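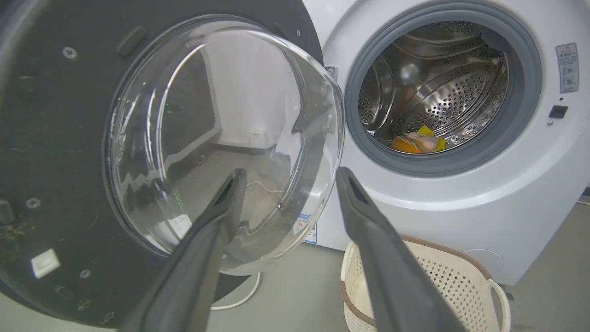
Fadime Tuncer
Contributing writer

I have never cared so much about somebody else's washing. It's Monday morning, I'm on a borrowed stool in the Wornel workshop in Grarnau, and I'm willing a pair of dark grey fingers towards a little heap of orange, pink and yellow at the bottom of a steel drum.

I came to see two sets of fingers tried on the same arms (the long narrow ones, and a wider pair from Bayram with a rubbery skin). The job sounds so dull! Door open, clothes out, clothes in the basket. But a drum is a horrible place to work. It's round, it's shiny, there's a fat rubber gasket round the mouth that loves to grab at things, and the wrist camera has to cope with all that glare off the metal.

The wide pair went first and I was rooting for them, because they looked friendlier. They held on beautifully once they had something. Getting them past the lip was another matter, and I stopped watching through my own fingers at try number 6. 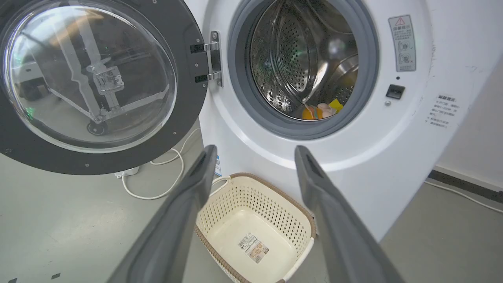 Meifang Tang
Test engineer, Wornel

Meifang asked if she could put her side in, so the next bit is hers.

"I like the narrow ones and I'll say so. You can see past them! With the wrist camera that matters more to me than grip strength, I want the basket and the drum both in view while I'm lining up. We did 20 runs with each set. The narrow tips dropped things more often, mostly thin stuff, but they hardly ever got stuck on the gasket and I'd sooner pick up a sock than free a jammed arm. The Kakum controller is a bit twitchy at slow speeds, so some of those drops are on that and I'd like to redo them in May."

Back to me. I had a go as well, and the hard part for me was the angle. The picture from the wrist tips over when the wrist does, so up stops being up, and I kept steering the wrong way. Switching to the head camera was a huge relief, with both grippers in view and the machine standing straight again.

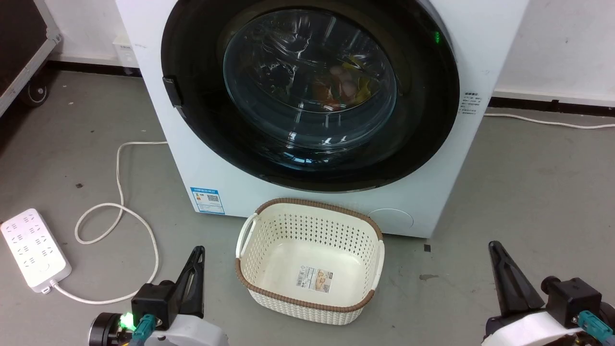 What I'd pick

The narrow fingers for the drum, the wide ones for anything already out on a table. Swapping them over takes 2 bolts a side and Meifang does it while talking. I'd spend the money on a calmer controller before I bought a third set of fingers, and I'd practise with a towel first.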